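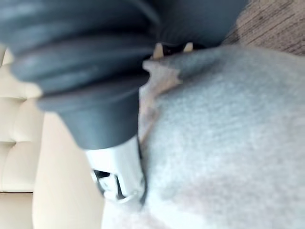 Reading time: 4 min

Robotics Projects, Section B
Handout for week 3: Wrist views, soft surfaces, and what counts as a result
Notes by Mahtab Alipour

Read before Thursday. Bring your logbook. If you missed last week, get the notes from somebody in your group, because I am not going over the calibration steps again.

1. Where we are

Most of you have now read the Ollaneck project write-up, in which a student team set out to get an arm to clean household surfaces with a nozzle and hose. The write-up is cheerful. It says the system "handles fabric." I would like you to be less cheerful than the write-up. Handles which fabric, starting from what position, and who decided it was handled?

The wrist view at the top of this handout is what we will work from. A white nozzle on a dark ribbed hose, down at or just over gray fuzzy fabric. Ask yourself whether the tip is touching. I have looked at it for a long time and I can't tell you. Pressing lightly and hovering a little way off look the same from there, and if I can't tell, you should be suspicious of any controller that claims to tell from the same picture.

2. The view is mostly tool

Look at how much of it the hose takes up. Students tend to talk about wrist cameras as if they showed the work. They show the tool first, and then whatever the tool leaves over. The hose covers part of the fabric and part of the cream tufted upholstery, and it will go on covering something in any pose where it sits between the lens and the job.

Two small beige points stick out from under the hose. Ears on a toy? Corners of something lying there? When Krešimir Jurić put this view up in the Monday lab, people were calling out answers within seconds, all of them confident. The right entry in the log is "beige object, partly hidden, unknown." You will lose marks for writing "toy" and you will lose the same marks for writing "nothing."

It matters because a nozzle treats a toy, a loose scrap and a fold of blanket very differently, and a policy trained on labels somebody guessed at will guess too.

3. Soft surfaces

Our bench exercises so far used rigid blocks. A block stays where the planner thinks it is. Fabric has folds, the folds cast shadows, and the height changes across a short distance. Some problems to expect:

Depth. Fuzzy material has no crisp surface. Where do you say it begins, at the fiber tips or at the backing? Pick one and write it down.

Color. Pale gray next to pale cream is a poor boundary. Find the edge beside the nozzle and try drawing it on tracing paper. Then compare with your partner's. I expect you to disagree.

Contact. Fabric can give way before a force reading climbs. Your threshold from the block exercise is useless here. Please do not reuse it and then report a software fault.

Suction. A nozzle that seals on cloth may drag the cloth along with it. From a single image you cannot say whether any air is moving at all, so don't.

4. On the word "success"

The Ollaneck team reports 12 trials and calls the method reliable. Twelve trials by the people who built the thing, on a surface they chose, scored by eye. I don't think they cheated. I think they were tired and wanted it to work, which describes every project group I have supervised.

Before you run anything, write down what a failed trial looks like. Not after. If your group decides halfway through that a run "doesn't really count," it counts. Log it and keep going.

Also, a clean surface at the end tells you little unless you recorded the surface at the start. Flerkon's course pack suggests a before-and-after pair from the wrist camera only. I would add a fixed camera off to one side, for reasons that should be clear from section 2.

5. About the software

Some groups want to use Ki for the perception step. You may. It will give you a label and a score for nearly anything, including the beige points, and the score will look very precise. Treat it as one more opinion. The Grodia planner is fine for free motion and I have no faith in it near contact. Krešimir disagrees with me and will defend it on Thursday, so come with questions for him.

6. To hand in

One page per group, in plain words:

a list of what can be stated from the wrist view, and a separate list of what you would need another sensor for;
your definition of contact on fabric;
your definition of a failed trial, signed by everyone in the group;
one claim from the Ollaneck write-up that you do not believe, with the test that would change your mind.

No diagrams of neural networks. No paragraph about the future of home robots. Anything over a page I stop reading at the bottom of the page.

Lab is open until 3 on Thursday. The soft-surface bench takes 2 groups at a time, sign up on the door.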